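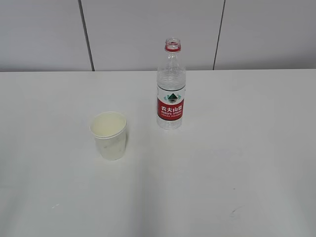 A tamper-evident band is a ring of plastic molded as part of a screw closure and joined to its skirt by a row of thin bridges. When the closure is turned for the first time, the band catches under a bead on the neck of the container and the bridges shear. The cap comes away and the band stays behind. On a clear bottle with a red closure, the band remains as a bright red ring around the open neck, easily seen from across a table. Bands are used on drinking water, soft drinks, milk, edible oils, and many household liquids.

Construction
Most closures are made of polyethylene or polypropylene. The band may be formed in the mold along with the bridges, or the closure may be molded as a single shell and slit afterward by a rotating blade. Slitting is faster and allows a simpler mold, but the blade has to be replaced on a fixed schedule, as a worn edge leaves bridges of uneven thickness. A typical slit closure of the Lapointe pattern has 12 bridges.

The inner face of the band carries either a continuous flap, folded upward before capping, or a set of small angled teeth. During capping the flap or teeth ride over the neck bead and spring back beneath it. The bead is sloped on its upper side and nearly square on its lower side, so the band passes down with little force and resists being pulled up.

Bridge strength
Bridges must survive capping, stacking, and transport, then break at a torque an adult can apply by hand. If they are too strong, the band stretches and rides over the bead with the cap, and the evidence of opening is lost. If they are too weak, they break on the filling line. Simone Moura and Wagner Bastos compared closures from 47 production lots at the Butamari plant in Dunedville and found that early bridge failure followed the temperature of the closure at capping more closely than the thickness of the bridge. Cold closures were the more brittle — a result later used to set storage rules for the plant.

Retained bands and recycling
A band left on the neck enters the recycling stream with the bottle. After grinding, the lighter closure plastic floats in the wash tank while polyethylene terephthalate from the body sinks, and the two are drawn off separately. Strongly colored flakes lower the value of the recovered closure material, which is usually sold for dark products.

Variants
Tethered closures keep the cap joined to the band by a strap or hinge after opening. The Vornmont closure uses 2 straps on one side, with the remaining bridges breaking in the usual way.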